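The Pencil Stays on the Desk

A plain wooden pencil is still one of the cheapest things on most desks, and one of the last to be put away. Pens go into cups. Rulers go into drawers. Pencils stay out, generally where they were last set down, and a fair number of people who work at shared tables have strong views about that.

I spent part of September asking people how they keep a worktable, and most of the talk came back to pencils. I had expected to hear about screens and cables. People wanted to tell me about erasers.

The eraser on the end of a pencil is there for small mistakes. It is good for a letter or a short line and poor for anything bigger, which is why so many tables also have a separate block eraser lying about. The pink ones go hard with age and start to leave a coloured smear on the paper. A white one usually lifts graphite more cleanly. If the tip has gone shiny, rub it on a scrap of rough paper or an emery board until the surface is dull again. 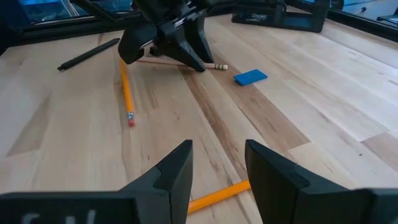
The metal band that holds the eraser is called the ferrule. It is crimped over the end of the shaft, and once it works loose there is not much point in trying to fix it. A dab of glue will hold for a week or so. Most people I spoke to just pull the eraser out and carry on with the pencil.

Paint is a matter of taste. Yellow is the colour people picture when they think of a pencil, and it has the advantage of showing up on a wooden tabletop when you are looking for it. Unpainted pencils look nicer in a shop, but they vanish on pale wood and they pick up dirt from the hand. I bought a bundle of bare ones from Lolleo last winter and most of them are now grey halfway down.

Then there is the question of the table itself. Light timber has come back in a big way for offices and studios. It is pleasant to sit at, it takes a bit of wear, and a mark can usually be sanded out and oiled over. Graphite is easier than ink. A soft eraser will take most of it off a sealed surface, and a damp cloth does the rest. On a bare or lightly oiled top, try the eraser first and leave the water alone, as it can push the grey down into the grain.

A glossy finish wipes down faster but throws light back at you. If you draw or write at a table under overhead lights, you notice the glare by mid-afternoon. A lamp with a round shade softens things, and so does moving your chair a quarter turn, which costs nothing. 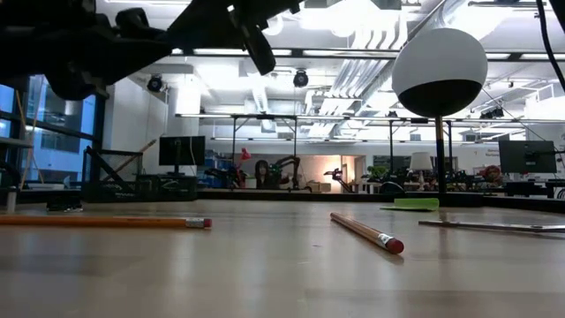 Arvo Manninen wrote to say he had given up on the desk organizer altogether. He had bought a Valente tray with 4 compartments, used it for a month and found that everything in it had drifted to the front one. His pencils now lie straight on the wood beside a ruler, points all facing the same way, and he sharpens the lot on Friday before he goes home. The tray is in a cupboard holding batteries.

I have some sympathy. A tray only helps if the things in it have roughly the same length and get used at roughly the same rate. A metal ruler fits almost nothing sold for desks. It does best along the back edge of the table, or hung from a nail by the hole in its end if it has one.

Sticky notes are the other item that never finds a home. They need to be within reach of the writing hand, and they need a pencil close by, or the note does not get written. Bright green is easier to spot under papers than pale yellow. Pencil holds up well on them and does not bleed through, though it will smudge if the notes are stacked. The adhesive picks up sawdust and sharpener shavings very quickly, so brush the table before you stick one down.

As for decoration, one small thing is plenty. The Kullus catalogue suggests a plant, a candle, a dish and a framed print on a single desktop, and I cannot see where the paper would go.

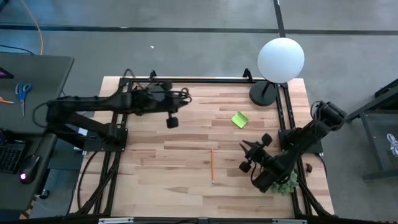
One reader in Zivville disagreed with nearly all of this, and said a table with only a note and a pencil on it made her feel she was about to be interviewed. She keeps two mugs of pencils, mostly blunt, and a heap of erasers saved from school. She sharpens one when she needs it, with a kitchen knife, over the sink.

The knife has its supporters. It gives a longer point than a sharpener does and lets you work around a broken lead without losing so much wood. Cut away from yourself, turn the pencil a little after each stroke, and finish the tip on fine sandpaper. It takes a couple of minutes, and the shavings go in the compost if the pencil is unpainted.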